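Tumdale Baseball Newsletter
June 18, 2021

Halfway through, and still in it

The first half of the season closed with Tumdale holding second place, two games behind Skorkedora and a game and a half in front of Oltari. Considering how April went, most people at the park will take it. The club lost its first four on the road, scored nine runs in those four games, and came home with a bullpen that had already thrown too many innings.

What changed was the starting pitching. Since the first week of May the starters have worked into the sixth inning more often than not, and the walks have come down. The Oltari series was the best example. Tumdale gave up a leadoff double in the opener, got out of it with a grounder and two strikeouts, and did not allow another runner past first until the seventh. The final was 3-1. The second game was less tidy, with three errors between the two teams in the fourth inning alone, but a sacrifice fly in the eighth put Tumdale ahead and the bullpen held it.

The third game got away. Oltari scored five times in the second on four singles, a walk and a ball that dropped between the left fielder and the shortstop. Both called for it and both pulled up. The coaches spent a good part of the next practice on fly balls in that same spot.

At the plate

The bottom third of the order has carried more than its share. The seventh, eighth and ninth hitters have combined for 15 doubles, and the ninth spot leads the club in stolen bases. The middle of the order has been slower to come around. There is some hard contact in there, most of it hit right at people, and the strikeout rate is lower than it was at this point last year.

Bunting remains a sore subject. Tumdale has been thrown out at third on a sacrifice twice in the last ten days, both times on balls pushed back too hard toward the mound. Expect to see more of the hit-and-run with a man on first and none out.

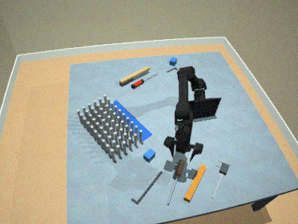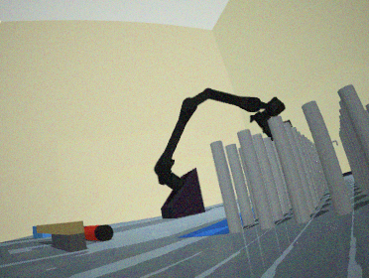
At Van Leeuwen Field

The infield was regraded before the last homestand, and the low area behind second base that used to hold water has been filled. Bad hops are down, according to the infielders, although the grass along the first base line is still thin and will stay that way until fall. The visiting bullpen mound has also been rebuilt.

Seating along the third base side is first come, first served again. The 200 reserved seats behind the plate are sold for the rest of the season, but returned tickets go on sale at the window an hour before the first pitch. Cash and cards are both taken. Lawn chairs are fine on the bank in right field – please keep them behind the painted line, as foul balls down that side come in low.

The gates will open 30 minutes earlier for doubleheaders. Parking in the gravel lot is free. The lot on the school side is closed for paving and should be back in use before the July games.

What is coming up

Skorkedora comes in for three games to open the second half. They have the best record in the league against left-handed pitching, and Tumdale has two lefties lined up for that series. The rotation may be shuffled to split them, with the long reliever getting a start in the middle game. Skorkedora also runs more than anyone else in the league. Tumdale's catchers have thrown out better than a third of the runners who tried them, up sharply from last season, so that should be a matchup worth watching.

After that the club goes on the road for six, including a makeup of the game at Oltari that was rained out in the third inning. It will be played from the start as part of a doubleheader, both games seven innings. None of the statistics from the washed-out game count, and that costs Tumdale's leadoff hitter a triple.

Roster notes

The backup infielder who turned an ankle in May is taking ground balls again and could be available for the road trip. One right-handed reliever remains out with a sore elbow. He is throwing on flat ground and has not been given a return date. The club has one open roster spot and plans to fill it with an outfielder before the trade deadline in July.

Scores and standings are posted on the board by the ticket window after every game.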